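About Cerncombe

Cerncombe is a school of furniture making and repair in Puddale. It was founded by Vinh Đoàn, who continues to direct the bench courses, and it enrolls nearly 50 students each year. Instruction is given in the making, finishing and care of wooden tables.

Students begin with the tabletop. They learn to read the grain, to choose a finish suited to daily use, and to remove marks and smudges without harm to the surface.

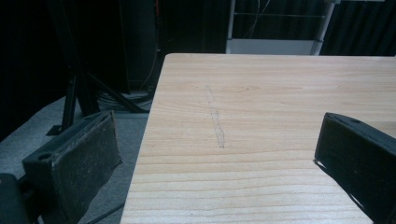 The full program lasts 2 years. Evening courses run for 3 months, with a new session opening each November. Kiều Võ oversees admissions and the repair service, through which residents of Puddale and Civberg may bring in tables for assessment.

Applicants need no previous training. Inquiries about enrollment or repairs should be addressed to the school office.

Page last revised 30 January 2020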